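Skiltham Home Forum > Workrooms and Offices > White everything, how do you keep it clean?

bergeron751
Posted in September
We did the back room over in white this summer and I am having second thoughts. White work table, white table against the wall, white cabinet. It looked good for a week or two. Now every mark shows, and what I wipe off in the morning is back by dinner. What are you all using? I have tried dish soap and water, and a bottle of Lumotwood surface cleaner that cost me 14 dollars and left streaks.
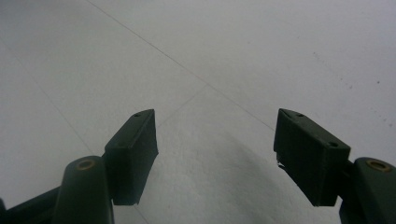
Souad El Idrissi
Streaks are usually too much product. Put a little on the cloth, wipe, then go over it with a second dry cloth. I have had white in two rooms for years and use plain warm water most days.

tacklebox_ray
I disagree on plain water. It moves the dirt around, especially if there are lines in the surface. Get a soft brush for the lines first and wipe after. Gray would have been the better choice, but that's done now.

Souad El Idrissi
Gray shows lint and crumbs just as much. I had a gray counter before and was glad to see it go.

bergeron751
I'll try the two cloths. Second question. Small parts keep ending up all over the table, so I want everything in something I can see through. What I have now is a clear plastic one with a divider, open at the top. It's fine for two kinds of things and no good for three.

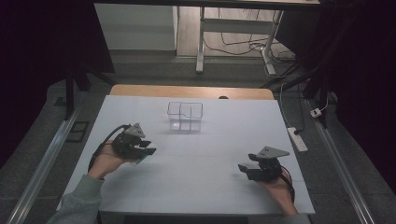 Clear divided container on the white table

tacklebox_ray
Open top means dust. Go to Skindthorpe and get the kind with a lid, they had them in the storage aisle last time I was in. And while you're at it do something about the cables under that back table. The power strip on the carpet too. You will kick it sooner or later.

miller_jo
I like an open top. I never put the lids back on mine, so they went in a drawer and stayed there. Dust is a wipe once a week. Agree about the power strip - screw it to the underside of the table or up on the wall.

bergeron751
I don't want holes in the wall. The underside of the table I could do. Has anyone used stick-on clips on a white table? Would they leave a mark when they come off?

miller_jo
Mine left a yellow spot. That was after a long time though, and it was a cheap top. Try one clip at the back where it won't show.
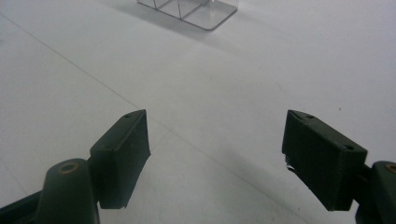
Re: White everything, how do you keep it clean? (page 2)

bergeron751
Two cloths worked, no streaks. Clips are ordered. Still haven't decided about lids.

tacklebox_ray
Get the lids.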